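Cup Transfer Between Two Arms on a Shared Table
Project report, Parveen Liyanage
Vustirberg shared workshop, Talavera bench

1. Setup

The goal of the project was to move paper cups between marked cells on a table without a vision system. Positions are taught by hand and replayed. The table top is covered with cardboard and divided into cells with blue tape. 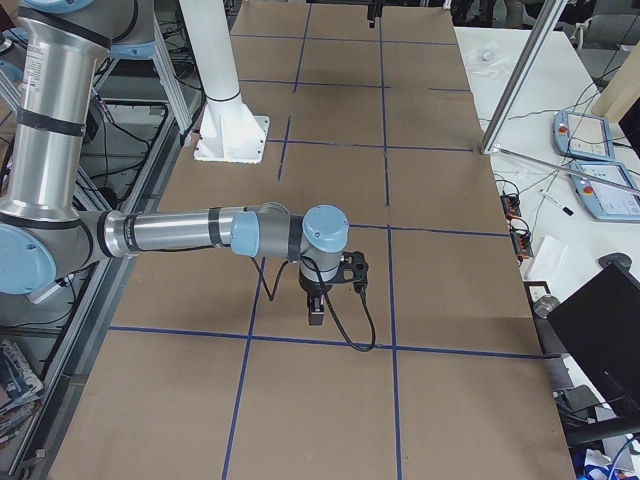
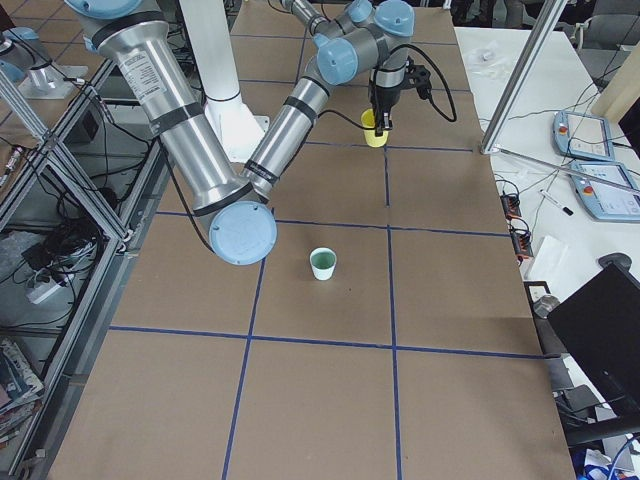 The cardboard was chosen for cost and because it can be replaced after a bad descent. It also caused the first problem. The panels are not all at the same height, and a pick height taught in one cell was wrong by up to 8 mm in another. I stopped using a single height for the whole table and taught each cell separately.

2. Control

Each arm is run from its own pendant. A short script on the workshop computer, which I named Satunside, sends the cell number and waits for a done signal over the digital I/O. The first version had no timeout. When a signal was missed, the script waited until someone restarted it. The current version gives up after 10 seconds and opens nothing - the gripper stays as it was.

3. Gripping

Paper cups deform easily. At the default closing force the rim folded and the cup leaned when set down. I reduced the force in steps and kept the lowest setting that held through a full transfer. Travel speed was limited to 85 mm/s near the table. Above that the cup could shift in the fingers during the stop.

4. Cabling

The gripper cable is longer than it needs to be. With the wrist turned fully it can touch the forearm, so two of the taught poses were changed to keep the wrist near its middle range. A shorter cable is on the list.

5. Remaining work

- Run 1,000 transfers unattended and log every missed pick
- Add an interlock so both arms cannot enter the same cell
- Move the taught points into the Astano file format used by the other bench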